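Ingate replacement finger pads, knurled, for two-finger grippers
Service kit and notice for pads supplied before the February change

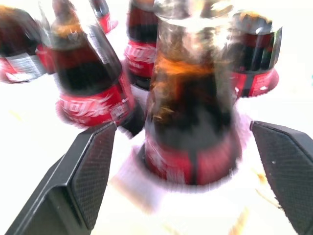
We changed the pad bonding on this part after customers reported pads creeping on the finger during bottle work. If you run Ingate knurled pads on PET bottles or anything else smooth and round, read the notice before you order. Pads from the current batch have the letter C molded on the back face. Older pads have no letter.

What goes wrong

The adhesive on the older pads softens when the finger is held closed under load for long stretches. The pad then slides down the finger a little at a time. Grip force at the controller reads normal the whole way through, so there is no alarm. The first sign is usually a bottle that tilts as the arm lifts, or one that drops during a fast move to the side.

The Beaudoin test cell logged 1,288 picks on one pair of old pads before the first drop. The left pad had moved 2 mm by then. The right pad had not moved. Uneven pads are worse than worn pads, as the bottle gets pushed off center when the fingers close and can knock its neighbors.

A full bottle that falls from height can burst. Keep people out of the reach of the arm during pick trials, including slow ones, until the pads have been checked.

Checking your pads

Stop the arm and lock out power to the gripper. Open the fingers fully. Lay a steel rule along the back edge of each pad and compare it with the scribed line on the finger. Any gap you can see means the pad has moved. Press the top corner of the pad with your thumb. It should not shift or feel spongy.

Wipe the knurling with isopropyl alcohol while you are there. Dried syrup fills the grooves and cuts grip even on a sound pad. Don't use acetone. It attacks the bond.

If one pad has moved, replace both.

What is in the kit

One pair of knurled pads, batch C
Four M2.5 retaining screws
One tube of Clutano two-part adhesive
Scribing template
Printed instructions

The retaining screws are new. They go through the foot of the pad into the finger and hold it if the bond lets go. Fingers made for the Anstead mount already have the holes. Other fingers need drilling, and the template shows where.

Fitting time is 30 minutes, plus overnight cure. Do not run the gripper on a partial cure. Two of the failures reported to us were on pads put back to work the same afternoon.

After fitting

Run the open and close cycle empty 3 times and check that both pads meet flat. Teach the grip width again. New pads are slightly thicker than worn ones, and the old value will squeeze a soft bottle enough to deform the wall. Keep the approach slow until the new width is saved, and leave enough room between bottles for both fingers to pass.

Returns and questions

Unlettered pads bought directly from us are exchanged free, used or unused. Send the pads only and keep the fingers. Include the finger part number and what you were picking.

Reports of dropped loads go to Tien-fu Shek in product support. Please send the controller log with the report, even if it shows no fault.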